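Zeswood Shared Workroom, Drultport
Workstation Housekeeping and Supplies Inspection, Sheet 7
Area: work surface, wooden table, adjoining floor
Month: February
Inspector: Branwen Beddoe
Rating key: S = satisfactory, C = comment, A = action required, N = not inspected

Section 1. Work surface

1.1 Surface smooth, no raised edges or lifted trim: S
1.2 Surface clear of liquids: S
1.3 Items set back from the working edge: C
Markers are laid out along the far edge of the gray surface. Acceptable while they are in use. At close of session they go into the cup, caps up.
1.4 Cables clear of the hand area: A
A purple cable crosses the gray surface in front of the marker row. Reroute behind the row or fix down at two points. Same comment was entered on Sheet 6 and was not closed.

Section 2. Markers and small stationery

2.1 Quantity laid out matches issue list: S
Issue list calls for 10 in the row. 10 found. 
2.2 All caps fitted: C
Caps in the row look complete by eye. Check each by pull test before storage. A cap that comes off without resistance means the marker is discarded.
2.3 Barrels clean: C
Small dark smudges on one white barrel. Wipe with a damp cloth. Solvent wipes are not to be used on printed barrels, as the color code comes off with the ink.
2.4 Color set complete: S
Mint, peach, purple, pale yellow, orange, green and blue all present. The remainder are white. No substitutions from the Flarov set.
2.5 Erasers stored with markers: A
One pink eraser on the wooden table, away from the other stationery. Return to the cup or the drawer. 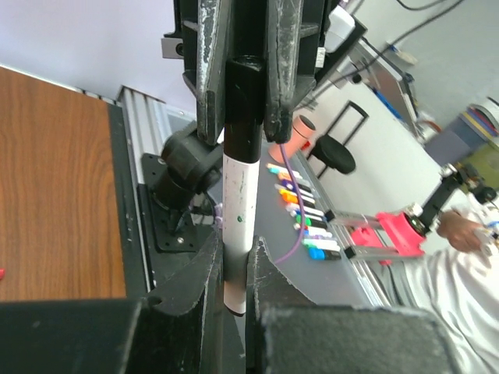
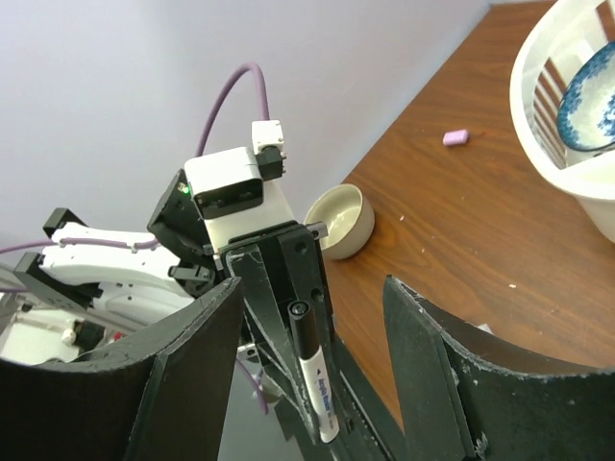

Items 1.3 and 2.1 (first photo); items 2.5, 3.1 and 3.3 (second photo).

Section 3. Wooden table

3.1 Tabletop free of food residue: A
Small white crumbs on the wood. Type not determined. Brush into a pan, then wipe along the grain. Do not brush toward the equipment side.
3.2 Finish intact: N
Table to be inspected for finish after cleaning. Last oiled by Wynne under the annual contract.
3.3 Tableware kept apart from stationery: A
Small round bowl, beige outside and cream inside, standing on the table. Dish rack with one blue-patterned plate at the same end as the eraser. The rack is permitted in this area under the kitchen overflow rule, but the eraser is not to share that end of the table. Either one may be moved.
3.4 Dish rack stable when pushed by hand: S
Tested with light side pressure. No rocking.
3.5 Plate seated upright in rack: S

Section 4. Floor and seating

4.1 Floor clear behind the work surface: C
Black stool with round padded seat stands on the floor behind. Not an obstruction in its present position. Must not be moved closer to the exit line, which is set at 20 inches from the door swing.
4.2 Stool padding free of splits: S
4.3 Stool feet level: N
Not checked. Carry to next sheet.

Section 5. Actions

A1. Reroute or fix cable (1.4). Priority high, second entry.
A2. Return eraser to storage (2.5). Same day.
A3. Remove crumbs and wipe table (3.1). Same day, before the bowl is used again.
A4. Separate tableware and stationery (3.3). Before next sheet.

Inspector's comments

General condition fair. All four actions can be handled without tools except the cable, which may need adhesive clips from the Zeswood stores. The pull test in 2.2 should be moved to the opening checklist, where there is more time for it. Item 3.3 needs clearer wording in the next revision. "Kept apart" has been read three different ways since the sheet was issued, and a distance in inches would settle it.

Next sheet to carry forward: 1.4, 3.2, 4.3.
Signed: B. Beddoe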